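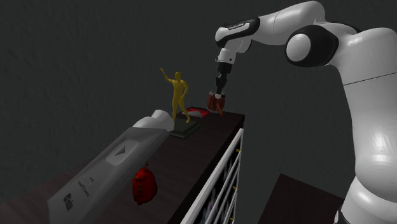
Flukari wrote back that the gripper check should come before the homing check, every time, and that last month's sheet had them the wrong way round. Fair enough. Order changed below.

Print this page | E-mail this page

18 January
By Huang

Taltilwood cell, sim setup. Arm check before the February runs

1. Gripper, open/close. OK. Both fingers meet square. Ran 12 cycles on the ribbed cup, no slip in the log.

2. Finger pads, friction value. CHANGED. Was left at default after the last update. Put back to ours, saved. Check this one again after ANY update, it resets without telling you.

3. Homing. OK. Done after gripper as per Flukari.

4. Elbow joint limits. OK but close. Long reach over the cabinet top uses most of the range. Don't move the base further back.

5. Clearance, held object to cabinet top. WATCH. Low pass is tight at the far end, by the red and white box. Raise the approach point if anybody swaps the cup for something taller.

6. Clearance, wrist to figurine. WATCH. Raised arm on the yellow figure is the first thing the forearm would meet on a left swing. Added keep-out volume round it. Base included, forgot the base first time.

7. Collision meshes. 2 FAULTS.
 - white shelf rails: mesh was one solid block, so planner thought there were no gaps. Rebuilt bar by bar.
 - red bag on the cabinet edge: no mesh at all. Added a simple hull. Not pretty, will do.

8. Gray device on cabinet top. OK. Fixed in place, mass not used. Leave it fixed.

9. Emergency stop signal. OK. Stops in sim, and the flag reaches the Clelari controller. Port 443 was blocked on our side again, opened it.

10. Speed. Left at half for teh first run. Go to 100 percent only when 5 and 6 are signed.

11. Log folder. Full. Cleared old runs, kept the ones with faults. Somebody please set the auto delete.

12. Backup of cell file. Done, two copies. Old name had a space in it and the loader choked, so underscore from now on.

Still open: 5, 6, and the auto delete. Rerun 7 after the rail mesh is aproved. Sign against the item number, not at the bottom of the sheet.

Print this page | E-mail this page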